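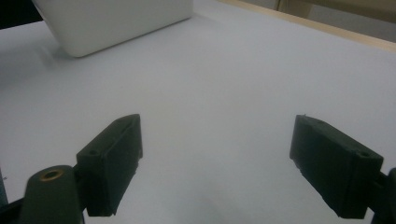

What should I clean a white tabletop with?

A cloth wrung out in warm water with a drop of dish soap, then a second cloth with plain water, then a dry one. Most of the sprays sold for white furniture are soap and perfume in a nicer bottle. We have tried plenty of them at the Utovcombe workshop and went back to dish soap every time.

Do I need the care kit the store offered me?

Probably not. Care kits are where furniture stores make easy money. Read the back of the bottle before you pay. If it says "for sealed surfaces" and tells you to wipe on and wipe off, you are buying a wet cloth. The exception is a top finished with oil or wax, and very few white ones are.

My table was sold as stain-proof. Is it?

Ask the seller to put that in writing and see what comes back. Usually it turns into "stain-resistant", then into a list of things that aren't covered. Turmeric, hair dye, permanent marker and beet juice will mark a lot of pale surfaces if you leave them overnight. Coffee mostly comes off. Wipe it up when you see it and you won't have to find out.

What about baking soda paste?

Sparingly, and with your finger, not a scouring pad. It is a mild abrasive, so on a glossy top it can leave a dull patch that shows up worse than the stain did. Try it on the underside edge first. Vinegar added to the paste makes it fizz and doesn't do much else. We don't know why every cleaning page recommends it.

And those white melamine sponges?

Same warning. They work by rubbing, whatever the packet says about magic. Fine for a scuff on a matte top if you go lightly. We would keep them off anything shiny.

Will a white top turn yellow?

Some do, some don't, and a claim of "non-yellowing" with no guarantee behind it means very little. Sunlight is the usual cause. If the table stands by a window, move whatever sits on it now and then, or you'll get a pale rectangle where the storage box was and a darker tone everywhere else.

Can I leave plastic tubs and boxes standing on it?

Dry ones, yes. Wet ones trap water underneath, and soft rubber feet are worse, as some rubbers leave a brown mark that no cleaner we know will shift. Felt pads help. So does picking the thing up to move it, which costs nothing.

The edge is wood. Does it need different treatment?

First find out if it is wood. Plenty of light "oak" edges are a printed strip glued on, and oiling one of those gets you a greasy strip. Look at the corner: real grain carries on around it or shows end grain, and a printed pattern generally just stops at a seam. Real wood, bare or oiled, wants a little furniture oil when it looks dry. Keep the oil off the white part.

Is it worth paying more for the Gilta top from Skurow?

We have one in the workshop and it has held up fine. So has the cheaper one next to it. The Gilta feels heavier and the corners are neater. If that matters to you, buy it, but we wouldn't pay extra for the "easy-clean technology" in the brochure until somebody explains what it is.

The extended warranty covers 36 months. Should I take it?

Read the exclusions first. Ours left out heat marks, scratches and water damage, and also asked for claims within 12 days of the damage. That leaves a table leg falling off.

How do I get rid of a scratch?

You mostly don't. Filler pens hide it from one angle. Put a placemat over it.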